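Hedside tea room opens again with new tables and old kettles

October 2, 2018

The tea room on the Kimbridge road in Hedside is open again after works that started in March. The room was closed for 51 days longer than it was planned, because the floor under the kitchen was in worse condition than the builders expected.

The works were done by Ismont, a small firm from the next valley. The old brown counter is gone and the walls have fresh paint. The total cost was 1,000 dollars less than the budget, although the sink had to be bought two times. The first one did not fit.

Many regular guests asked what will happen with the kettles. The tea room owns a collection of them, mostly black and with a high handle over the lid, and they were kept in boxes during the works. The answer is that they stay. They will be used for the hot water at the tables, like before, and guests may pour for themselves.

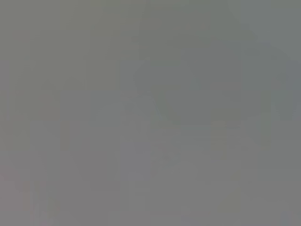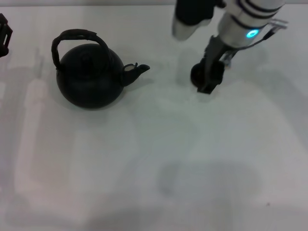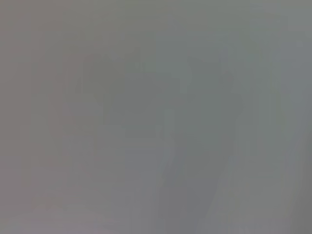
A cup of black tea costs the same as last year. Green tea is a little more expensive, and the mint tea comes now from a garden in Hedside. The kitchen also makes soup until three in the afternoon, but there is no full lunch menu yet.

The reading shelf is back next to the door, with 472 books which people in the town have given. Among them is one about the mathematician Erdős, who was known to like coffee more than tea. Books can be taken home for one month. Please write the title in the notebook before you leave.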